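Lotska's January desk clear-out is back, and yes, you can bring the weird little stuff

SKARNBRIDGE, Dec 15, 2025

Hi, I'm Najwa Kanaan, and I run Lotska, the home-tidying outfit up the stairs on Zerkmont. I write our press releases myself, so please excuse the chattiness – I tried the formal kind once and my own sister didn't finish it.

The news is that our Small Things Sort is coming back in January, and it's bigger! Last winter we had 63 households sign up. This time we have room for 116, and 82 of those spots are already spoken for before we've put up a single poster.

If you missed it, the Sort is for all the stuff that never gets its own drawer. I don't mean winter coats or the good dishes. I mean markers, pens, tubes with an inch left in them, packets that came with something else, caps that belong to a thing you may or may not still own. You bring it in a bag, we clear a spot, and we go through it together one piece at a time until every piece has somewhere to go.
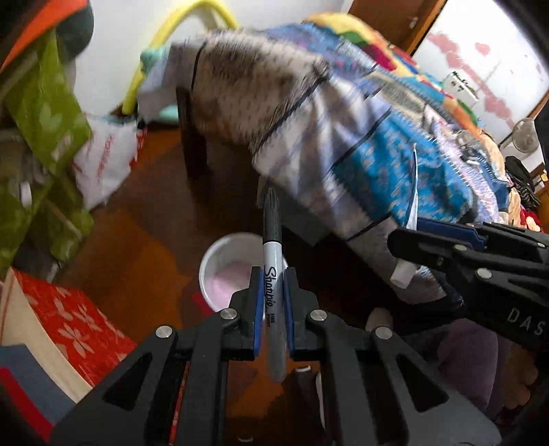
Markers are where I like to start people off, because they're easy and you get a quick win. Take the cap off, scribble on scrap paper, and you have your answer. If it writes, it goes in the keep cup. If it squeaks, goodbye! I've watched grown adults argue for a dead marker for five whole minutes (I'm one of them), so we now have a house rule that you get one scribble and one second chance.

Round containers are the other thing I'll go on about if you let me. A plain white bucket on the floor takes the bigger odds and ends, and a wide cup on the table takes whatever you're still deciding on. You don't need to buy a set of matching anything. Most people go home with the same containers they walked in with, just with fewer things in them.

Packets slow everybody down, me included. Single-use sachets turn up in purses, coat pockets and old gift bags, and half the time you can't remember what they're for. So we read every one.
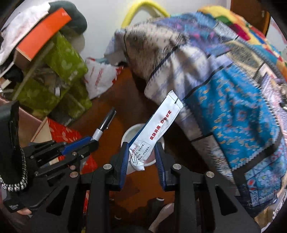
Anything meant for the skin goes in its own pile, well away from the tea and the sugar, and anything we can't read gets set aside until somebody can. Please don't guess! Our neighbors at Fang, the print shop downstairs, made us a stack of 578 blank labels for this, and I plan to use up every last one.

A spot costs nothing this year. You get two hours, a seat, a table and me talking the whole time. Kids are welcome, and they tend to be much tougher about throwing things out than their parents.

To grab one of the spots still open, stop by Lotska on Zerkmont in Skarnbridge, or leave a note with the folks at Fang and I'll call you back. Reporters who want to come along are very welcome too – bring your own junk drawer and I'll save you a chair.

Press contact: Najwa Kanaan, Lotska, Skarnbridge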